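Kashindye, season one: where we are
Sep 6, 2018

Hi all, and thanks for being patient with me while I got this written up. The short version is that we have a finished pilot, we have most of episode two, and I've finally slept.

The pilot locked in June. Cladico did the sound mix and I'm really happy with it, especially the market sequence, which used to be a mess of traffic and now lets you hear every word our lead says (she's wonderful, by the way, and I'll keep saying so until you've all watched it). Episode two has four shooting days left. We lost two to rain and one to a generator, so those are back on the schedule for the end of the month.

Casting for the grandmother took way longer than I planned. We got 564 tapes for that one part! I watched them all, mostly at my kitchen table with headphones on, and the woman we picked had only ever done radio drama. She reads the letter scene and you forget there's a crew in the room.

On money, we're fine – a little tight on travel, a little under on costumes. The Wurkalbridge screening sold 700 seats, and that income goes straight into the subtitles line like we agreed.
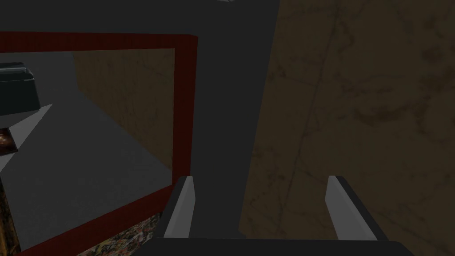
Pinia has asked for first look at the full season, and I'd like to say yes before they cool off. They want six episodes of 45 minutes, and we wrote six of 50, so I'd need a bit more time in the edit. I don't think the story suffers. Episode four could stand to lose that wedding speech anyway.

What I need from you is a yes or no on the extra edit weeks, and the second payment released once you've seen the pilot. The link and password are coming in a separate email.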